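Renewing a Residence Permit by Mail: Frequently Asked Questions

Last reviewed Wednesday, October 31, 2018, by the Kulla filing desk

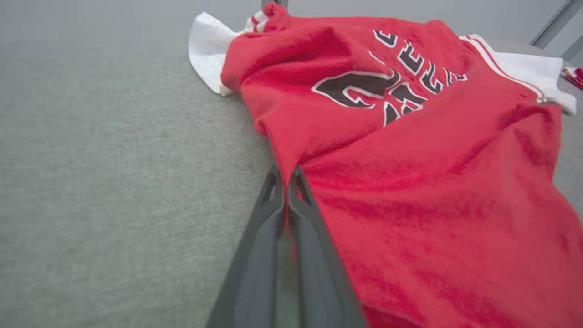 When should a renewal be filed?
File once the renewal window opens and before the current permit expires. The opening date is printed in the notice sent with the original permit. If the notice has been lost, the office that issued the permit can confirm the date in writing.

Does Kulla decide whether a permit is renewed?
No. Kulla is a private preparation service. It checks forms for completeness, arranges translations and sends the packet. The decision belongs to the immigration authority of the country concerned.

Which documents go in the packet?
The signed form, a copy of the current permit (both sides), a copy of the passport identity page, proof of address and proof of income. Family members file separate forms but may share one proof of address if all of them are named on it.

Can a passport that expires soon be used?
It can in most countries, but the new permit is often limited to the life of the passport. Renew the passport first if time allows. If both are pending, include the passport office receipt.

Who can translate supporting documents?
A translator accepted by the receiving authority. Kulla sends translation work to Widard, and clients may use another accepted translator. The translation must carry the translator's signature and be attached to a copy of the source document — loose pages are a common cause of returned packets.

What does the service cost?
The preparation fee is $100 per adult. A child's file prepared together with a parent's is $54. Government fees, translation and postage are separate.

How is the packet sent?
By tracked mail from the Flirton office. The tracking number is entered in the client file the same day. Keep it until the authority issues its own receipt, as the two numbers are not linked.

What if the authority asks for more evidence?
Reply by the date in the letter and put the letter itself on top of the reply. Send everything requested at one time. A partial reply may be treated as complete, and the case is then decided on what was received.

Is travel allowed while the renewal is pending?
Rules differ by country and by permit type. A filing receipt may extend the right to stay without giving a right to reenter. Check this before buying tickets.

Comments

sakai_reader: Does a lease count as proof of address if it is in my employer's name?

Kulla filing desk: Usually only with a signed letter from the employer stating that you live there. Attach both.

M. in Flirton: Mine took 41 days from mailing to receipt. The receipt was dated earlier than it arrived, so check the date on it.

northbound1002: Could you add something on name changes after marriage? My permit and passport don't match right now.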